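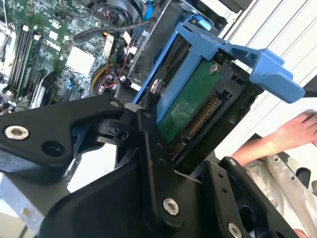
Keeping Old Workstations in Service: An Interview with Mateja Stan

Search this site Enter keywords Go

15 December 2021

Mateja Stan manages computer reuse at Prisby, which takes retired office machines from businesses and sells or lends them to schools and small firms. She spoke with Shalini Rastogi about disk erasure, spare parts and the paperwork that goes with both.

Prisby received 3,164 desktop computers in the twelve months to July. Of these, 3,037 arrived with a drive still fitted. Stan regards the second figure as the one that sets the workload.

"The computer itself is simple to test," she said. "The drive belongs to a separate process with its own records. It gets a number on arrival, and that number follows it until it is either erased and verified or destroyed."

Erasure is done by software that overwrites every addressable sector and then reads a sample back. A drive that returns a read error during verification is not given a second attempt. Stan said the rule was introduced after her team compared the labor spent on repeat passes with the resale value of the drives.

"A drive with remapped sectors may hold data in places the overwrite does not reach," she said. "Running it again changes nothing about that. We log it as failed and it goes to the shredder."
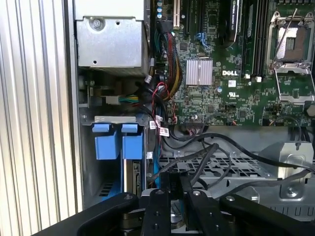

Clients receive a certificate listing each serial number, the method used and the result. Varghese, an accounting firm that has sent its machines to Prisby for several years, also asks for the operator's initials and the software version. Stan has since added both fields to the standard form.

Asked which parts wear out first, she named fans and the coin cell that keeps the clock running. Power supplies come next. Memory rarely fails in her experience, although mixed modules cause a good many of the faults that owners report as failures.

"People add memory from whatever is in the drawer," she said. "The machine starts, so they assume it is fine. Then it stops under load and they blame the operating system. We run a full memory test before anything else – it takes a night, and it saves a day."

Older workstations present a different problem. Many use power supplies and front panel connectors specific to one maker, so a standard replacement does not fit. Prisby keeps 200 complete machines as donors for this purpose. Dagný Hjaltested, who maintains the parts catalog, sorts them by board revision, a detail Stan considers more useful than the model name.

"Two machines sold under the same name can have different boards," Stan said. "The catalog used to be arranged by model, and we sent out the wrong supply more often than I would like to admit."

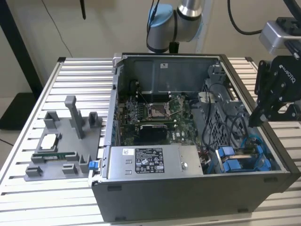

She was cautious on the question of service life. A workstation with a solid-state drive and enough memory will handle office work well past the usual replacement date, she said, but security updates set a limit that hardware cannot extend. Prisby does not supply a machine with less than 2 years of operating system support remaining.

The catalog is due to move to Enico, a stock control package, once the existing records have been checked. Stan expects the checking to take longer than the move.

We use cookies to remember your settings. Accept Manage preferences

Contact us | Copyright Plumow | Back to top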